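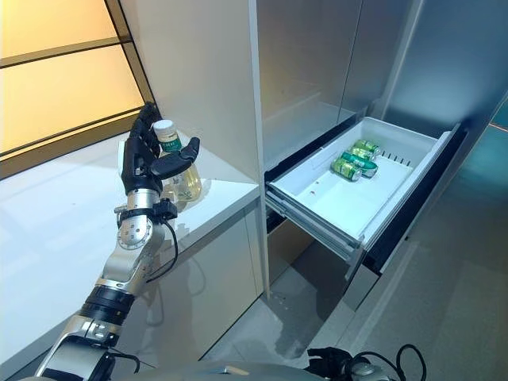

Tumaini Mwakyusa asked whether success rate means anything if you only score the whole task, and I couldn't answer, so asking you lot. We're writing up the Pilden runs for May. 50 trials per policy, two-armed robot, fridge drawer and drinks. Whole-task score is 37 out of 50 for the new one. Do I need per-step scores as well? Reviewers last time said the result was "hard to read" – no idea what they wanted.

Muthoni Kombo

Yes, do per-step. Split it into grasp, transfer, place, drawer. Then you can see where the 13 failures fall. If most are in one step thats your result, really.

Write the rules down before anyone scores. We had two people marking the same trials and they disagreed on what counts as a grasp. Also score each arm on its own. With the bottle in the left hand and the right hand on the drawer edge, one label per moment won't cover it, you need two. Same goes for the cans lying on their sides – decide beforehand if a can knocked out of place is a fail or just a note.

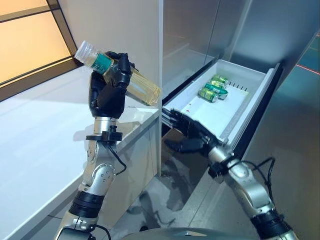 Elibariki Shirima

depends on the venue. we only gave whole task and got in fine

Norbert Szekeres

Agree with Muthoni. Put the interval next to the 37 too, 50 trials is not many and the spread is wider than poeple expect. Raw counts in the appendix.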